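Making the Bed in Small Rooms: Order of Work and Where Things Get Put Down

9 min read

3.2 Beds in rooms used for more than sleeping

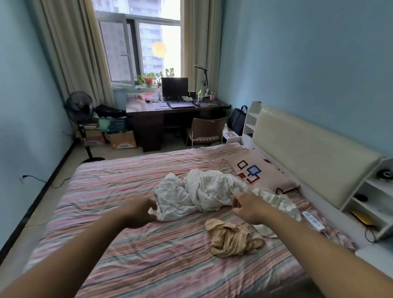
Most of the homes we visited had at least one room where the bed shared space with a desk, and in those rooms the bed was rarely used for sleep alone. People sat on it to eat, watched television from it, sorted clothes on it, and set things down on it on the way to somewhere else. Making the bed in such a room takes in a good deal of clearing, and the two jobs are hard to separate when coding a session. We did not try to separate them. A session began when a hand first touched any item of bedding and ended when the person said they were finished.

The full set holds 433 sessions, gathered in homes in Vullham and Cerkby. Of these, 49 were dropped from the timing analysis after the person was called away partway through. They were kept for the analysis of order, which depends only on the steps that were reached.

Figure 3. Handling a light cover on a double bed. Both hands hold the white fabric, which lies in a heap across a striped bottom sheet. The pillow is at the headboard, partly under the cover, and a remote control lies on the bed. A desk stands beneath the window.

The bed in Figure 3 has several features that came up often in our notes. The headboard sits within a frame that has shelves on both sides, and small items are kept there within reach of someone lying down. The cover is thin and has no obvious top or bottom edge. There is also a second, smaller piece of cloth bunched on the sheet, and the remote control is on the mattress although there are shelves beside it.

Shelves built into the bed frame did less to keep the mattress clear than we had expected. We had assumed that people with a shelf at arm's length would put the remote, phone or book there before starting on the bedding. In interviews, people with built-in shelves told us they used them for things that stayed put for days, such as a charger or a half-read book, and left the things they used every evening on the bed itself. One woman in Cerkby said that if the remote went on the shelf she would only have to reach over and get it again. Several others gave some version of the same answer.

3.3 Order of steps

We coded five steps: clearing loose items, straightening the bottom sheet, dealing with the cover, placing pillows, and a final pass by hand over the surface. Steps could repeat. Guangming Long coded every session, and Divina Catacutan coded a second time those where the written notes and the recording disagreed. Differences were settled by going back to the recording together. The hardest cases were those in which a person smoothed the bottom sheet with one hand while holding the cover in the other. We coded these as cover first, with sheet work nested inside.

The most common starting point was the cover. People took hold of it before they had cleared anything else, and small items were found and moved as the cloth came up. This differs from the advice given in most household manuals, which tell the reader to strip the bed back to the bottom sheet and start from there. Few people in our homes did that on an ordinary morning. They did it when changing the sheets, and some did it on a Monday or another fixed day as part of a larger cleaning.

Pillows were left in place at the start more often than they were moved. When the cover lay partly over a pillow, people usually drew the cloth away and left the pillow where it was, then came back to it near the end. Where there were two or more pillows, they were more likely to be stacked on a chair or at the foot of the bed. Beds with a single pillow seldom called for this.

3.4 Thin covers

Thin covers caused more repeated steps than quilts. A quilt has enough weight to fall flat once it has been shaken, and its long and short sides are easy to tell apart by feel. A light sheet or blanket folds back on itself, and a person may lift and drop it several times before the corners are found. The usual method was to pinch one edge in each hand, pull the hands apart until the cloth was tight between them, and see whether the length matched the width of the bed. If it did not, the person let go with one hand and felt along the edge for the next corner.

Printed patterns helped when they ran in one direction. Stripes on a bottom sheet gave people a line to work to, and a few told us they used them on purpose when tucking in. Small all-over prints gave no help of this kind. We had one complaint about labels: a man in Vullham had cut them off all his bedding and regretted it, as the label had been the only way he could tell the foot of the sheet from the side.

Reach was the other difficulty. With a bed pushed close to a wall, the far corner had to be done by kneeling on the mattress, which undid part of what had been straightened already. People who slept alone in a double bed often let this corner go. We recorded it as finished if they said it was.

3.5 Desks, chairs and the things cleared away

Items taken off the bed had to go somewhere, and in a shared room the nearest flat surface was often the desk. If the desk already held a monitor, a lamp, papers and cups, the chair was used next. Clothes went on the chair back and small hard items on the desk corner closest to the bed. Very little went into drawers during the session itself, even when the desk had a set of them.

We asked people whether they thought of these as proper places. Most said no and described them as places for the time being. On second visits, made in July to the Cerkby homes only, many of the same items were back on the bed and others had stayed on the chair. The Pichler checklist, which we used to score tidiness before and after, counts an item moved from bed to chair as an improvement. We are less sure that it should, and we return to this in Section 5 with the Dirnmont scores for comparison.

14 shares
2 comments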